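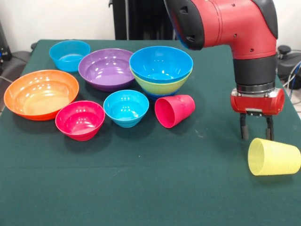

Futarano is a catalog of everyday plastic bowls and cups, kept as plain spreadsheets, and the part I'm fondest of is the nesting table - which bowl will sit inside which, and how well. If you have ever tried to fit a cupboard full of mismatched plastic into a smaller cupboard, you know why I wanted this written down! Color carries a lot of the load in these files, so the color words matter. A lime green bowl between two blue ones, with only its rim showing as a yellow-green band, is easy to find in a stack, while the dark blue one at the very bottom can be missed completely if all you wrote was "blue, blue, green." That is why the color column has light blue, cyan, bright blue and dark blue as four separate values, and why I'll argue for every one of them.

Projects > Tableware > Futarano > README

Futarano
A catalog of plastic bowls and cups and how they stack

What's in the folder

pieces.csv - one row per piece, 1303 rows in the current release
nesting.csv - one row per tested pair, 700 rows
colors.txt - the color words, with a note on where each one stops and the next begins
notes/ - longer remarks on odd pieces, in no special order

The two CSV files are all you need for most things. They join on piece_id. Everything is UTF-8 with commas, and blank means "not recorded," never zero.

Columns in pieces.csv

piece_id: a short code, never reused, even when a piece cracks and leaves the collection
kind: bowl or cup. Mugs are out, and so is anything with a lid
color: one word or pair of words from colors.txt
rim_mm: outside width across the rim
base_mm: outside width across the foot
height_mm: standing upright on a flat surface
profile: shallow, medium or deep
surface: glossy, matte or mixed
ridges: none, foot, lower body or full wall
clear: opaque or translucent
source: where it came from (thrift store, yard sale, gift, bought new)

A word about ridges. I left this column out of the first release and regretted it within a week. Rings around the foot are the quickest way to tell apart two small bowls of nearly the same color, and they make a real difference to how a bowl leaves a stack. Fine ribbing all the way up a cup wall goes in as "full wall," even if you have to tilt the cup toward a window to see it.

Columns in nesting.csv

outer_id, inner_id: the two pieces, outer first
fit: drops, sits, tilts or jams
gap_mm: how far the inner rim stands above the outer rim
lift: easy, tug or stuck

"Tilts" is my favorite value. It covers a bowl that goes in happily and then leans to one side, so its rim points at you. A tilted bowl holds fine by itself, but put another one on top and you have a slow-motion landslide in the cabinet. Please don't round it up to "sits."

How the pieces are measured

Everything is washed, dried and left out overnight before it gets measured. Rims are taken at the widest point, then again a quarter turn around, and the larger number goes in the sheet. Old soft plastic goes oval, and I'd love to see someone do something with that! The second reading isn't in this release. It lives in a paper notebook that I type up on Sunday evenings, slowly.

Colors are judged in daylight. Glossy bowls are tricky under ceiling lights, with white highlights on the inside making a deep orange look like a pale one. Look at the outside wall first, and hold the piece next to one you've already named.

Where the pieces come from

Most are secondhand. Two donated lots made a huge difference: the Strebel box, mostly deep bowls in strong colors, and the Cokow box, nearly all cups. Stolura keeps the shared folder running and did the first cleanup of the spreadsheets, including merging "pink," "hot pink" and "pinkish" into pink and magenta. Thank you!

Known problems

- Cups are badly underrepresented in nesting.csv. Cups of the same make nest so neatly that I kept putting them off for the more interesting bowls.
- Pale yellow and cream overlap. If you're sorting by color, treat them as one.
- "Mixed" in the surface column hides a lot. A cup that has gone mottled from the dishwasher gets the same value as one molded with a matte band.
- Rows entered before March have no lift value.
- Two piece_ids point to the same purple bowl. Both are kept so that older links still work, and notes/ says which to prefer.

Adding your own

Yes, please! Send rows in the same column order and leave out piece_id, which I'll assign. Single pieces are welcome, whole stacks even more so. For a stack, list it from the bottom up and include the fit for each neighboring pair. If a color isn't in colors.txt, describe it in your own words and name the nearest listed one.

License

Use it for anything, with a mention of Futarano and the release you used. Corrections go in the folder's issues list.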